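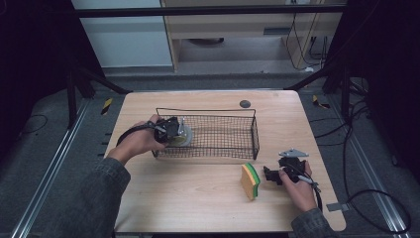 Notebook > Gurnitz lab > Open day

Sunday, November. Open day notes

Doors at ten, first group from Skisby already in the hallway at quarter to. Danica Bošković did the intro talk and I ran the table. We had planned 20 minutes per group and the first one took closer to double that, mostly questions.

Demo task was the dish rack job: sponge and basket, two hand-held grippers, one person. I kept the sponge on its edge at the start of each run. Flat on the wood it is hard to get the jaws under, and visitors lose patience. On edge even the younger kids got it on the second or third try.

Left gripper: cable kept riding up over my wrist. Tape it to the sleeve next time. Right gripper was fine all day.

The mesh basket is light and slides when you push on it. I ended up holding it still with the left gripper and doing the sponge with the right. Danica wants rubber feet on it - I would sooner get a heavier basket, but feet are cheaper. Ordered a pack of 60 from Urio.

Questions worth writing down:
- Why not just record bare hands? (Asked by nearly every group. We need one slide on this.)
- How many runs before the arm can do it alone? I said 300 for a task this size, and that it depends on how much the start position moves. Someone from Stumska said they needed more than that for a simple tray job. Follow up with her, I have her card.
- Does it matter if you drop the sponge? Told them to pick it up and keep going.

Logger stopped once after lunch, disk full. Cleared last month's test runs and it came back. Lost one visitor run, nothing important. Final count on the logger at closing was 324, including the bad ones. Not sorted yet.

To do before the next visit:
- shorter intro
- second sponge, same kind
- rubber feet on basket
- check free disk space in the morning
- ask Gurnitz front desk for more name badges, we ran out

4 comments | 2 shares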